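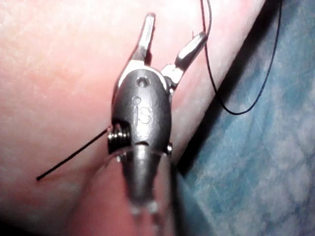

Can day visitors get into the monastery chapel above Drorkside, or is it only open for services?

dromville_walker
Yes, and do go! The chapel opens at 7 for the morning service and stays open until noon. It's 121 steps up from the Holtadgate road, and the carved screen is gorgeous (bring small change for candles).

Matei
Cover your shoulders. Parking is 20 minutes away on foot.

hillbell
I think it closes in January? Loved it though!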